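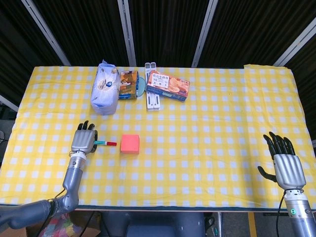
Curnano Press will publish The Trustonville Giant Reconsidered in June, a short book arguing that Grususeo, the web's favourite gentle monster, was never gentle. Fan art has spent years making the creature cosy, and by now it might as well be served tea on yellow-and-white gingham like the cloth at the top of this release, with the dark curtain behind it drawn. Author Jennylyn Abella went back to the original Majali stories and found very little to support the treatment.

"People tell me it guards the town," said Abella. "It stands near the town. I'd want a bit more than that before I let the kids out."

Abella read 26 stories and 500 reader theories for the book. Her favourite claims that Grususeo hums to warn residents of danger. The hum is mentioned in two stories, and in both the residents are already missing. She is also unconvinced by the popular idea that the creature is a grieving parent, which she traces to a single forum comment and a good deal of wishful colouring-in.

Curnano editor Valentin Ammann doesn't expect the book to settle anything. "We've had complaints already, and it isn't printed yet," he said. "I still rather like the humming theory. Jennylyn cut my footnote defending it."

The first print run is 2000 copies. Bookshops and reviewers can request one of 20 advance copies from the Curnano publicity desk before 5 pm on the closing day listed in the trade catalogue.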